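Ticket: Davura plan export, wall thickness wrong
Opened August 13, 2026 by Ruoxi Shao, Drorholm

1. Reported
Exterior walls in the Pitwood library model export at 80 mm. The drawings say 40. Support blames our template. I doubt it -- the same template gave correct sheets in November.

2. Tried so far
Reinstalled the exporter, cleared the cache. No change. Vignesh Rai got the same result from a blank file, so much for the template theory. 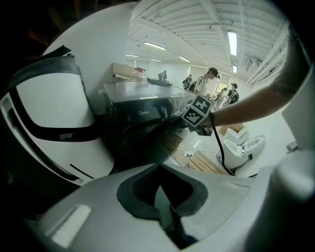
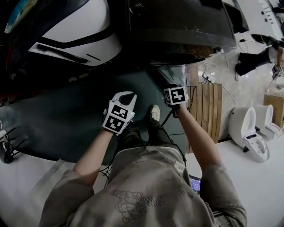 3. Reply from Kayode Yusuf, support
"Known issue with mirrored walls. Update to build 2."

4. After update
Straight walls now export at 40. Curved stair wall still doubled. I wouldn't call that fixed, and the release note doesn't mention curves at all.

Status: reopened, assigned to Kyung-tae Do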